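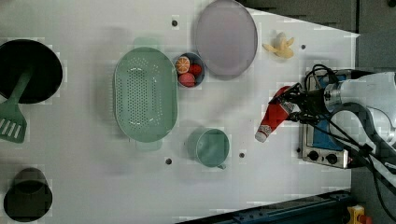

Colander, bowl with toy fruit, and other kitchen things on the white tabletop.

Dornness Kitchen Items

README for the object set and its layouts

What this is

Dornness is a set of small kitchen items and toy foods, with photos of them laid out on a table and a text file of notes for each layout. It was put together for people who need pictures of ordinary kitchen things in mixed arrangements, with some items touching, nested or leaning on each other. The first version went out in May. This one fixes labels and adds the second batch of toy foods.

Contents

photos/ holds the overhead views, one folder per layout.
notes/ holds one plain text file per layout, with the same name as the photo folder.
items.csv is the list of items, with the name we use, the main color and the group.
changes.txt lists what was fixed and by whom.

There are over 4,000 photos in 40 layouts.

Groups

Cookware: pots and the spatulas that go with them.
Prep: colanders and bowls.
Tableware: plates, mugs and cups.
Toy food: fruit, plus the ketchup bottle.

The ketchup bottle was under Prep in the first version. If you have scripts that count by group, check them.

Naming

Names are lower case with an underscore, color first: green_spatula, black_pot, mint_colander. Color is what a person would say on first look. Zewditu Worku and Haziq Jugah named the items separately and then settled the differences. Most of these were between gray and blue, and between pink and red on the round fruits. Where they could not agree, items.csv gives both words with a slash.

The orange slice is labeled orange_slice, never orange, so that a search for the color does not pull it in.

Layouts

A layout may have an item inside another one, such as a spatula resting in a pot or fruit in a bowl. The notes file records this on its own line, for example:

inside: green_spatula, black_pot

Items may run past the side of the photo. They are still listed in the notes if any part shows. The holes in the tabletop are not labeled.

Known problems

In 4 layouts the plate was entered as a bowl. The photos are fine, and the corrected notes are in notes/fixed.
Small red fruits are easy to mix up from directly above. Treat tomato and strawberry labels as less certain than the rest.
Layout 20 has no notes file.

Use

Free for teaching and research. Please name the set and the version. Do not repost the photos without this file.

Contact

Puspita Wuisan looks after the item list and Hugo Garrido the photo folders. Corrections are easiest to handle if you send the layout number and the item name as it stands now.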